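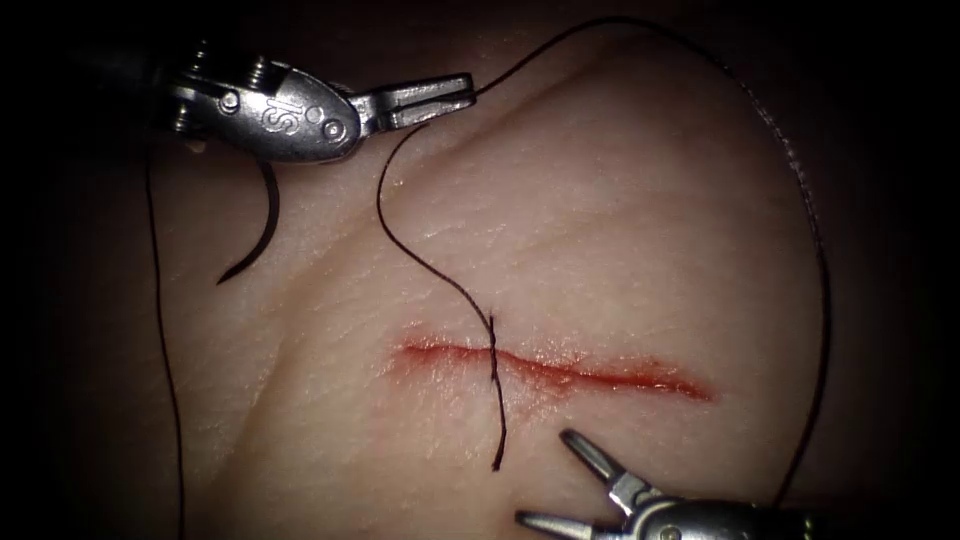
Page last changed: 17 Apr 2022

Good enough to sew, not yet to mend

Ask people which chore they would hand to a machine first and they name laundry, dishes or the bathroom floor. Mending comes far down the list. It is still the job that people who build robot arms keep bringing up, and a stitch is a fair test of how close any machine is to being useful with small, soft, floppy things.

Two metal instruments working over a practice pad look like a long way from a torn shirt. The parts of the problem are the same, though. There is a cut with two edges, a curved needle, and a dark thread that loops off wherever it likes. One stitch lies across the cut. One instrument has the thread in its jaws and the other waits nearby with its jaws open.

Surgical robots have been doing this kind of work for years with a trained surgeon at the controls. The machine steadies the hand and makes its movements smaller. The decisions are still the surgeon's. What has changed is that several groups now want the arm to make the stitch by itself, and some of them are looking past the operating room to the repair bench and the home.

Arkby is one. The company builds two-armed stations for small factories that make seat covers and canvas bags. Its current model runs straight seams on flat cloth without trouble, which sewing machines have also done for a very long time. The harder work is the repair at the end of the line, where a seam has skipped and somebody has to close the gap by hand. At the plant in Trivadby where the station is being tried, the company set it 300 such repairs. It finished 100 of them without a person stepping in.

The failures were mostly about thread. A rigid part stays where it is put, and a camera can find it again. Thread has no fixed shape. It falls over itself, hides the needle, catches on the tool and lies close to other thread of the same color. A person deals with this by feel, giving a small tug to learn which end is loose. Most robot arms can't feel a tug that light, so they have to work it out by looking.

The needle brings its own trouble. A curved needle has to go in at one angle and come out at another, and it has to be let go of and picked up again between the two. Each time it changes hands it can turn a little in the grip. If the machine thinks the point is in one place and it is in another, the stitch comes out crooked or the cloth tears.

Desmet, which makes grippers for other companies' arms, thinks the answer is in the fingertips. Its newest pair has ridged tips and a pressure sensor behind each one. The price is $900 a pair, low for a part of this kind and still more than most households would spend to have buttons sewn on. The company sells them to workshops and has no home product planned.

Jomel has gone the other way. Its software runs on ordinary arms and watches people sew, then copies the movements. The company's demonstration is a sock with a hole in the heel. The arm closes it in 3 minutes, on a good run, with the sock pinned over a block. The pinning is done by a person. So is threading the needle, and so is cutting the thread at the end.

That split is common across household robots now. The middle of the task goes well and the setup eats the savings. A dishwasher has the same weakness, and people bought it anyway, but a dishwasher takes a whole load at once. A sewing arm takes one sock.

Factories can live with this more easily. A worker can pin up several pieces and walk away while the arm goes through them. In Trivadby the station now gets only the short gaps in heavy cloth, and the rest go to the repair table as before. The people at that table have kept their jobs and their stools, and they check the machine's stitches along with their own.

For the home, none of the three companies will give a date. Jomel plans to try buttons next, starting with the large flat kind found on coats.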